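At the Tsang Recovery Center, Technicians Learn a Different Shift
Jun 7, 2019 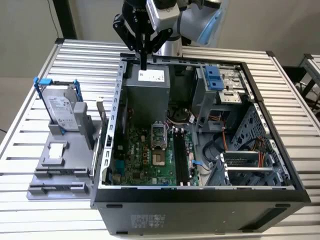 For most of its history, the Tsang center took computers apart entirely by hand. Retired office machines arrived on pallets, and a technician at each bench removed the drives, the power supply and the memory before the case went to metal recycling. Last October the company that runs the site, Dradier, moved part of that work to robot cells supplied by Veleo.

The center employs 52 people, and management committed in writing to keep that number through the first year. Job descriptions have changed considerably. Technicians who once spent a full shift with a screwdriver now prepare cases for the cells, set drives into their fixtures and step in when a cable or latch stops the arm.

"My wrists feel better, and my head is more tired," said Bernadette Yazzie, a senior technician. "I used to know what the next eight hours would be."

Operators complete 51 hours of paid training before they run a cell alone. Yaneth Mamani, who leads the program, has asked that bench skills remain part of it. Older machines vary widely in layout, and many are still opened and emptied by hand on the original line.

Pay has been a point of discussion. Certified operators moved up one grade, while staff on the manual line did not. Dradier has agreed to review the difference when the second group finishes training.

The cells processed 339 computers in their first full week. A second row is planned for the north side of the building, where the Trillus shredder now stands.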